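Ticket 2000 - Drosix bench, left gripper stopping short on marker pickup
Status: open
Priority: medium
Location: Menum, back lab

OK, starting a fresh ticket for this because the old one got buried under the paper roll discussion. Short version: the left gripper on the two-arm marker bench keeps closing a little too high. It goes down over a marker, stops, shuts its fingers on thin air or on the very top of the barrel, and then happily carries nothing over to the cup. The right one runs the same routine and does fine. I had a fault pop up on cycle 171 and then the whole run quit on cycle 243 with a grip timeout, so I finally gave up on my coffee and went to look at it properly.

What I tried first (you can skip this if you only want the current state):

Power cycled the left gripper only. No change. Power cycled everything, waited for the base rings to go green again, no change. Swapped the left and right finger pairs in case one set was worn down - the problem stayed on the left arm, so it isn't the fingers. I put them back where they came from afterward, since the Parker notes say the pairs should stay with their grippers.

Then I got suspicious about the paper. We re-covered the table in April and I'm pretty sure nobody redid the table height after that. But the paper is the same for both arms, and the right arm doesn't care! So that can't be all of it.

Next I jogged the left arm down by hand to the spot next to the purple marker and left it hovering there, with the other markers still lying out and the pink cup standing in the middle, so I could read off the height on the pendant and compare it with the taught point.

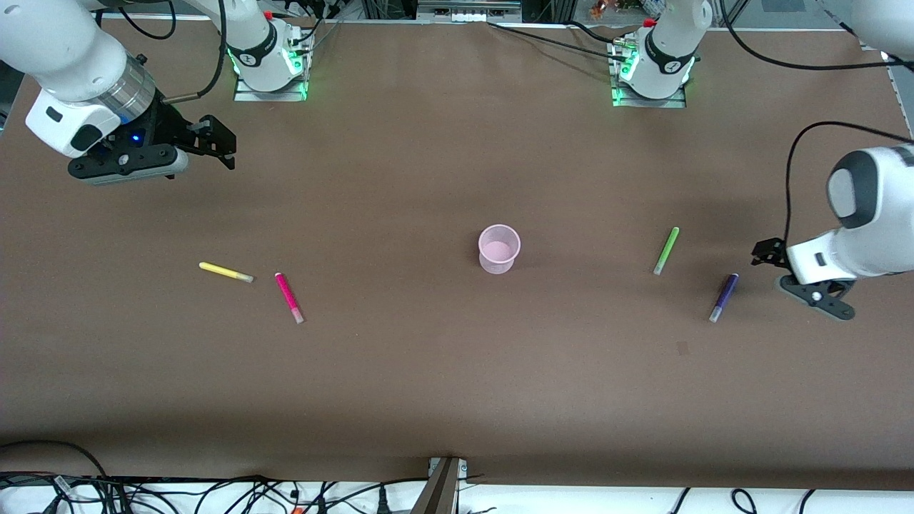
Ghauri support wrote back on this one. They would check the tool offset before touching any of the taught points, because a wrong offset looks exactly like a wrong table height as long as the gripper points straight down, and it only gives itself away when you tilt the wrist. Their suggestion was to pick one fixed spot on the table, touch it with the gripper straight, touch it again with the wrist tilted, and compare the two readings.

Good call, and I felt a bit silly for not doing it first. I taped a small cross on the paper and did the touch test on both arms. The right arm gave me the same point both ways, close enough that I'd blame my own eyes for the difference. The left arm was off by 5 mm along the tool. That's a lot when the thing you're grabbing is a marker!

So I went into the tool settings and found the left arm still had the length for the older fingers saved. My guess is it got restored from the backup when we moved the controller over. I typed in the right value, saved it, saved it AGAIN under the startup profile (please do both, or it comes back after a restart), and ran the touch test a second time. Both readings match now.

Still to do before I close this:

- Full overnight run at normal speed. I've only done a handful of slow pickups so far, all good.
- Make a new backup and delete the old one so this doesn't bite us again.
- Look at the cable on the left wrist. It has nothing to do with the height, I'd just like to see how it moves when the wrist rolls all the way over.
- Redo the table height for both arms anyway, paper and all.

If you need the bench before the overnight run, go ahead, but leave the left arm on slow and don't load the old profile. I'll update here in the morning with the cycle count.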